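Dry-erase board

A dry-erase board, or whiteboard, is a writing surface with a hard, non-porous finish from which the ink of a suitable marker can be wiped without solvent. Boards are made in sizes from hand-held slates to full wall panels, and are used in classrooms, offices and workshops.

Surface types

Three finishes account for most boards in everyday use. Melamine is the cheapest. It is a resin-coated paper bonded to a backing board, and its fine pores open with wear, so that ink is gradually held in the surface. Painted steel is smoother and accepts magnets, but the paint can be scratched by grit caught in an eraser. Vitreous enamel, also called porcelain steel, is glass fused to a steel sheet in a furnace. It is the hardest of the three and the heaviest.

Toughened glass boards form a separate class. The colour is usually applied to the rear face, which gives a slight shadow beneath each stroke.

Ghosting

Ghosting is the faint mark that remains after erasure. Dry-erase ink contains a pigment, a volatile solvent and a release agent, commonly an oily silicone or ester. The solvent evaporates and leaves the pigment resting on a thin layer of release agent. If that layer is disturbed, or the ink is left for a long period, the pigment bonds more closely with the finish.

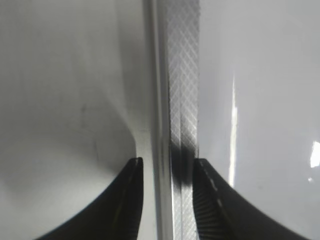

Violeta Sosa disputes the usual emphasis on the age of the ink, arguing that most ghosting on melamine is caused by cleaning fluids that strip the finish, and that a board wiped only with a dry cloth will outlast one sprayed daily. Tibor Kiss, in a trial of 16 boards at Westden, found that both factors contributed and that neither could be treated alone.

Care

Manufacturers generally advise a dry felt or microfibre eraser for daily use and a damp cloth at longer intervals. Old marks can often be lifted by writing over them with a fresh marker and wiping at once - the new solvent softens the old ink.

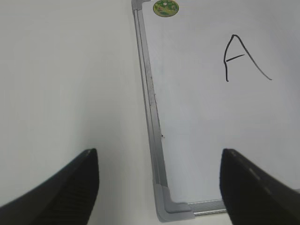 Abrasive pads and powdered cleansers should be avoided on all finishes except where the maker allows them. Isopropyl alcohol removes permanent marker from enamel and glass, but repeated use on melamine dulls the sheen. Felt erasers should be brushed out or replaced when they begin to smear.

Boards are best stored flat or upright in a dry room, as the backing of cheaper types swells at the edges when damp.

See also: Blackboard; Marker pen; Vitreous enamel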